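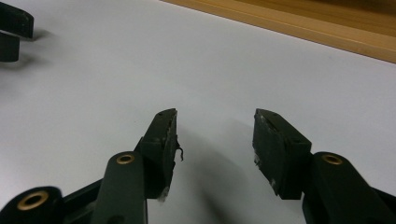 What went wrong with our shoe rack task

So this is the part of the report I kept putting off. Jeptoo Bakilana and I spent most of September getting two hand-held grippers to put a pair of sneakers on a rack, and our grip kept getting worse the longer we went. We'd recorded 148 tries on the Makokha setup (that's what we named our bench) before we admitted something was off!

At first I blamed the shoes. Smooth leather is slippery, the soles are thick, and a sneaker on its side is a pain to pick up. Jeptoo thought I was squeezing at a bad angle, and we argued about it for two whole afternoons.

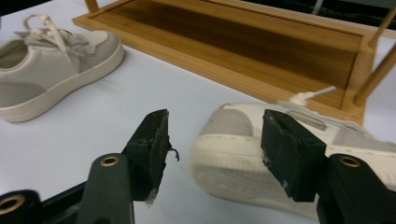 Then she ran her thumb along a pad and a bit came off on her skin. The facing was wearing through, so one finger would hold and the other would slide, and the shoe would twist and drop. We'd been checking the software every morning and never once looked at the fingertips. Kind of embarrassing.

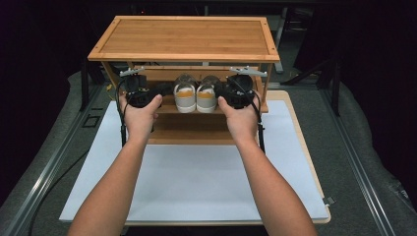

The safety side came up when we told Musyoka Nyamweya, our lab supervisor, about the drops. He was less worried about the pads than about our hands. With a gripper in each hand and both of them right up against the rack, on either side of the sneakers, your fingers are curled under the housing and there's a cable hanging down by each wrist. If a shoe slips and you lunge for it, you can pinch yourself or yank a cable. I did lunge, up to 3 times a session. So the new rule is: let it fall.

We've ordered new pads and we check them before every session now. Jeptoo is sorting out which of the old recordings we can still use.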